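Home Notebook Stones Jigs Search

Sturance sharpening bench, Delevance
Workshop notebook
2025-01-15

Carry-over from the August entries: the open question was why the small paring knives come off the fine stone with a good edge at the heel and a poor one in the last part before the tip. I had put it down to technique. Having flattened everything again this morning I now think most of it is stone wear, with technique making up the rest.

Stones. There are four in the rack in use: coarse, medium, fine and the Gavska finishing stone. All were soaked except the Gavska, which takes a splash of water and nothing more. Soaking it was the mistake that produced the crazing on the underside last year. The crazing has not spread. I have drawn its outline on the base in pencil so that the next person can tell if it does.

Flatness check first. Steel rule on edge, lamp behind, along the length, across the width and on both diagonals. The coarse stone was flat apart from one corner. The medium was hollow along its length, worst a third of the way in from the end nearest the sink, where everybody starts the stroke. The fine stone was hollow across the width, which I did not expect. A hollow across the width matters more for short blades than for long ones: a long blade bridges the dip and rides on the two rims, but a paring knife falls into it, and the angle at the edge changes part way through the stroke without the hand moving.

Flattened the medium and the fine on the lapping plate. Pencil grid, figure-of-eight strokes, rinse, look, repeat until the grid was gone everywhere, then one more grid to confirm. The fine stone took longer than the medium. The swarf from the fine stone clogs the plate quickly and has to be brushed off under running water; if it is left, the plate skates and feels as though the job is finished when it is not. The edges of both stones were chamfered afterwards with the coarse stone held in the hand. The old chamfer had gone completely on one side of the fine stone, and that would account for the scratches on the flats of the last batch.

Angle. The Manalo clip-on guide was used for the first half of the session and left off for the second. Comments on the guide:

– The rubber insert is compressed and no longer centres the spine. It can be shimmed with tape for now. Replacement insert wanted.
– On a blade with little height the guide itself touches the stone before the edge does, so for paring knives it is of no use whatever the insert is like.
– It leaves a mark on the spine if slurry gets under it. Wipe both faces before fitting.

For the paring knives I went back to marking the bevel with a felt pen and checking after the first strokes. If the ink goes from the shoulder only, lift; if it goes from the very edge only, lower. Slow, but it gives a definite answer, and I would sooner do this on every knife than trust the feel of it at the end of an afternoon.

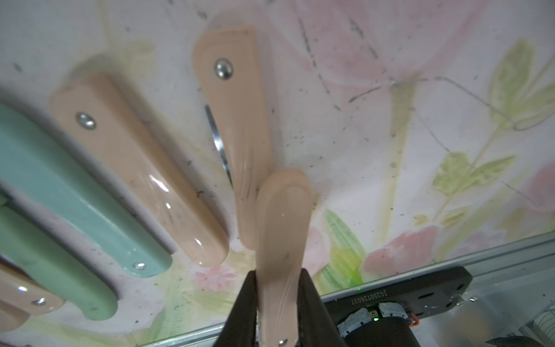 Peach handles, rivets showing.

Handle shape has more effect on the angle than I had allowed for. A rounded, broad end sits in the palm and lets the knife roll a little when pressure comes on near the tip. With a squarer handle the roll is felt as a change in the grip and gets corrected. With a round one it is not felt. I tried holding further forward, thumb on the spine just ahead of the handle and two fingers of the other hand on the blade over the part being worked. That removed most of the roll. The tip region needs the handle raised slightly as the curve comes on to the stone; without that, the edge at the tip is simply not touching.

Rivets: check for a raised edge with a fingernail before starting. A proud rivet catches on the corner of the stone holder on the pull stroke, and the jerk is enough to put a flat on the edge. I now set the holder so that the stone overhangs it at the near end.

Procedure used, for repeating next time:

Coarse only if there are chips. None of the present batch went on it.

Medium, one side until a burr can be felt along the whole length, heel to tip, then the other side to the same point. No stroke counting at this stage. The burr is the test, and a count hides the places where there is none. Feel for it by drawing the thumb away from the edge across the flat, never along it.

Fine, 10 strokes a side, then 4 a side, then 2 a side, pressure dropping each time. By the last set the weight of the blade is enough.

Gavska, alternate sides, edge trailing only. Edge-leading strokes on this stone cut into the surface, and it is too soft at the ends to take them.

Strop, leather side, with the old compound. The new compound has a gritty feel and is still in its box. I would like to see it under the loupe on scrap before it goes anywhere near the good strop.

Results. Edges looked at under the loupe with the lamp low and to the side. After the medium stone the scratch pattern was even from heel to tip on every blade, so the flattening has dealt with the larger part of the fault. After the fine stone there was still a bright line near the tip on two of them. A bright line looking straight down on the edge is reflected light from a flat, so the edge there had not been reached or had been rolled over. Both went back to the fine stone with the handle raised further, and the line went.

Paper test: newsprint, held at the top, cut downwards. All passed at the heel. The two that had been reworked caught slightly near the tip on the first cut and ran clean after the strop. The paper test says little about how long an edge will last and I record it only for comparison with earlier entries. Tomato skin is a better guide and there were no tomatoes.

Burr removal remains the weakest part of the process. The cork block was tried again: drawing the edge once through the cork between stones takes off the loose part of the burr and leaves less for the strop to do. It also loads the cork with steel, and after several blades it starts to do harm. Turn the block to a fresh face for each batch and throw it away when all faces are used. The felt block did nothing I could measure.
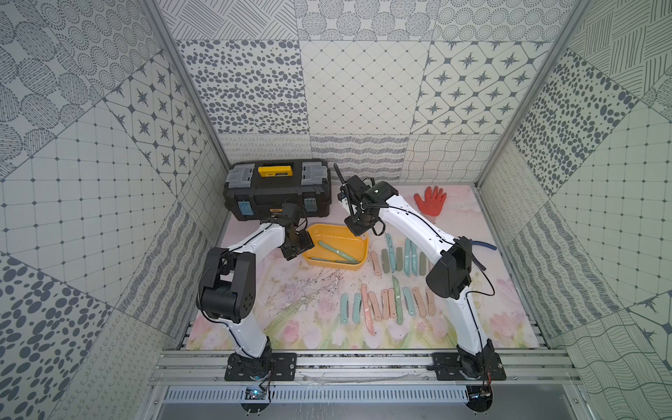 I. Wrathall

Drying and storage, added after washing up. Stones are to be stood on their long edge on the slatted rack, with a gap between them, and not returned to the plastic tubs until fully dry. The fine stone had a tide mark from being put away damp. It does no harm to the cutting but shows that the lid had been closed on it. Do not put them on the radiator. The medium has a hairline at one end that I suspect came from that.

The lapping plate was dried with a cloth and given a thin wipe of oil. The oil must come off with detergent before next use, or it will transfer to the water stones and glaze them. A note to that effect is now taped inside the lid.

Blades: wiped, dried, thin film of mineral oil on the carbon steel ones, nothing on the stainless. Put away in the sleeves with the edges down. The cardboard sleeves are wearing through at the tips and have begun to hold moisture. Folded card with a taped seam would do until better ones are made up.

Still to do:

– Insert for the Manalo guide. Check whether the older, narrower pattern is still made, as it may clear the stone on the shorter blades.
– Loupe check of the new compound on scrap steel, before and after.
– Re-check the fine stone across its width after the next batch. If it has hollowed again so soon, it is being used down the middle only, and I will mark working lanes on it in pencil.
– Measure the actual bevel angle on the reworked knives. The felt pen shows that the bevel is being followed, which is no help if the bevel was wrong to begin with.
– Try the tip technique on a longer blade with more curve. I expect the handle to need raising earlier in the stroke.
– Move the lamp. It throws the shadow of the hand across the stone in the usual standing position, and for most of this session I was judging the slurry by feel.

On slurry: I left it on the fine stone this time instead of rinsing between knives. The finish was duller and the scratch pattern finer. I am inclined to keep doing it on the fine stone and to go on rinsing the medium, where the loose grit is coarse enough to round the edge. One session is not much to go on. Same arrangement next time, no other change, and compare.

This site uses cookies to remember your page settings. Accept Decline

Contact the bench | © Sturance | Back to top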